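How to Set Up and Run a Simulation Station at a Robotics Open Day

These instructions cover a station where visitors watch a simulated robot arm work in furnished rooms and, if they want to, drive it themselves. They are written for the people staffing the table at the Zerutano open day, but most of it applies anywhere you have one computer, one big screen and a line of people waiting.

The station at Planach has been run the same way for several seasons. The notes here replace the older sheet that was taped inside the equipment cabinet. Please throw that one away if you still find it. The key commands on it are out of date.

What you need

One desktop computer with the simulator installed
One large display for the public and one small monitor for the operator
One game controller, wired
A spare controller in the drawer, also wired
A stool for younger visitors
Two tables, one for the equipment and one for the handouts
Floor tape and a power strip with a long cord

Do not use a wireless controller. With several stations in the same hall the pairing is unreliable, and you will lose your turn order while you sort it out.

Before the doors open

Start the computer 90 minutes before opening. Most of that time is for updates that should have been run the week before and usually were not. If it wants to install something large, postpone it and carry on.

Log in with the demonstration account, which opens the simulator in its public mode. Public mode hides the file menu and locks the quit key. The staff account leaves both of these open, and a visitor holding the keyboard will find them.

Set the large display to mirror the small monitor. Some earlier setups showed the robot view on one screen and the control panel on the other. It made the operator's job easier, but visitors kept walking around the table to look at the panel. Mirroring keeps them in front.

Tape a line on the floor four feet from the table. The line begins at the left side of the display and runs toward the hall doors. Leave the fire exit clear on the right. The Pivdale table is usually next to us on that side, and their line tends to grow toward ours after lunch, so speak to them early about where each one will go.

Loading the rooms

Open the room list and pick the home set. The set comes from Gunnlaugsson and has furnished interiors in it. Load each room once before the public arrives. The first load is slow while the textures are read in, and after that switching takes a few seconds.

Check three things in each room you load. The arm should respond to the controller. The gripper should be in view when the room opens. The reset key should put everything back where it started. If the reset leaves an object on the floor, close the room and load it again.

Leave one of the views with furniture in it on the large display while you finish setting up. People drift over while the hall is still filling, and a bed or a sofa with a gripper near it is easy to understand from a distance.
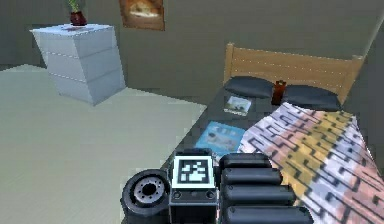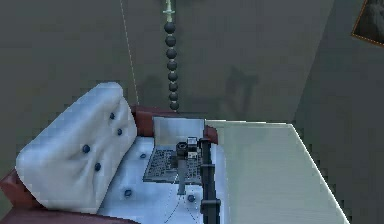 Do visitors need any experience with robots to take a turn at the controls?

None is needed. The operator explains the two sticks and the trigger in less than a minute, and most people are moving the arm on their own soon after that.

Running the demonstration

Each demonstration has a part where you drive and a part where the visitor drives. Keep the first part short. Two minutes is enough.

Step 1. Tell the group what the task is before you touch the controller. Say it in one sentence, such as "The arm is going to move toward the book." If you start moving first, half the group will be guessing what you are trying to do and will not hear the rest.

Step 2. Move the arm slowly toward the object and stop short of it. Explain that the arm has to arrive at a good angle as well as at the right spot. Let people look for a few seconds.

Step 3. Finish the approach and close the gripper. If you miss, say so, back up and try again. Visitors are more willing to take a turn after they have seen staff miss one.

Step 4. Press reset and hand over the controller.

Step 5. Stand to the side of the visitor, on the keyboard side, so you can reach the reset key. Keep your hands off the controller unless they ask. Children will often push both sticks all the way over at once. The simulator can take it.

A turn is four minutes when the line is short. When the line goes past the end of the tape, cut it to two and announce the change out loud so that the people waiting know it applies to everyone.

Controls

Left stick: moves the arm forward, back and sideways
Right stick: raises, lowers and turns the gripper
Right trigger: closes the gripper
Left trigger: slow mode, for as long as it is held
Start button: no function in public mode

Slow mode is worth teaching first. The normal speed is set for trained operators, and new drivers usually go past the target several times before they get used to it. Very young children can be given the right stick only while you work the left one from the keyboard. The arrow keys do the same job.

Questions you will get

Write any question you cannot answer on the pad and keep going. These come up most often.

People ask why anyone would practice in a simulated room. The short reply is that a bad move there costs nothing. You press reset and the room is back as it was. With a physical arm you would be stopping, checking the hardware and putting the furniture back by hand. A program can also run the same task 2000 times overnight with small changes each time – a different starting point, a different angle – and a person would have to set up each of those by hand.

People ask whether what works in the simulator will work on a real arm. Often it works in part. Friction, soft materials and lighting are all hard to copy exactly. Bedding and cushions are good things to point at when you explain this, as everyone knows how cloth behaves when you pull on it.

People ask when they can buy one for the house. Say that we are not selling anything and leave it there. Do not guess at prices or dates.

If something goes wrong

The arm stops responding. Unplug the controller, wait a moment, and plug it into the same port. Using another port can swap the sticks.

The picture freezes. Wait before you do anything. A freeze right after a room change usually clears. If it lasts longer than a minute, use the restart shortcut on the desktop, and give the visitor a fresh turn when it comes back.

The gripper goes through a piece of furniture. This happens when someone drives into it at full speed. Press reset. It is a known fault and does not need to be written up.

The large display goes black. Check the cable behind the table first. It gets kicked. The small monitor will keep running, so the visitor at the controls can finish while you fix it.

The room loads without an arm. You have opened it in viewing mode. Go back to the room list and choose the drive option under the same name.

Sound

Leave it off. The simulator has motor noise that can be turned up, and in a quiet office it adds something. In the hall it mixes with the other tables and you end up shouting. Groups of more than 8 people are already hard to talk to at that spot, and it helps to ask the back row to come around to the left side of the table.

Breaks and handover

Operators change every 90 minutes. The new operator should watch one full demonstration before taking over, and should be told about any room that has been acting up. Wipe down the controller at each change and whenever it looks like it needs it. The wipes are in the same drawer as the spare.

Do not leave the station running without an operator. If you have to step away, load a room in viewing mode, unplug the controller and take it with you. Viewing mode moves slowly between camera positions and needs no attention.

Closing down

Stop the line 15 minutes before the hall closes and tell the last person in it that they are the last. Close the simulator from the staff account and shut down the computer normally. Pull up the floor tape the same evening. By the next morning it leaves a residue that the hall charges us for.

Put both controllers back in the drawer with the cables coiled. The question pad goes to the Planach office by Wednesday, with the name of your station written at the top of the first page.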